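Thread on finishing maple panels with hardwax oil – notes from this year, 12/30/22.

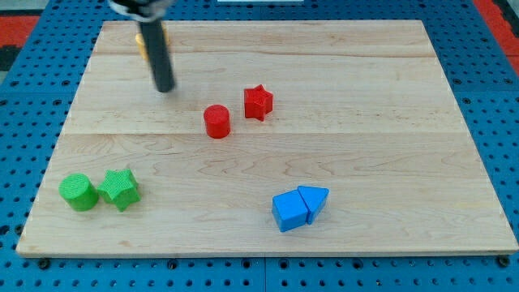
Light board, long planks joined edge to edge. Seams are faint but there.

1/ Most blotching complaints I read come down to sanding. Past 180 grit, maple closes up and the oil sits on top. Stop at 150 for Bemex, 120 for anything with pigment in it.

2/ Vacuum, then wipe with a damp rag to raise the grain. Let it dry overnight. One light pass with the last grit used, no new grit.

3/ Coat weight matters more than brand. I weigh the can before and after. Target is 20 g per square meter on the first coat, 14 on the second. Any heavier and it stays tacky in the corners.

4/ Buff off the excess within 5 minutes. The Sinska data sheet allows longer. In July, with the shop windows open, it did not allow longer.

5/ Both faces get the same number of coats. A panel oiled on one side only will cup, and glued-up stock shows it first at the outer planks.

6/ Nirnum vs. Bemex: Nirnum yellows less on maple, Bemex resists coffee better. Tested on offcuts from batch 627, same day, same pad. I have not tried the new Mösli water-based version – the local dealer only stocks the satin in large cans.

7/ Rags: flat, outdoors, single layer until stiff. Or a metal can with water and a lid. Do not ball them up.

8/ Correction to 3/: those weights are for a white pad. A cotton rag soaks up more, so weigh the rag too.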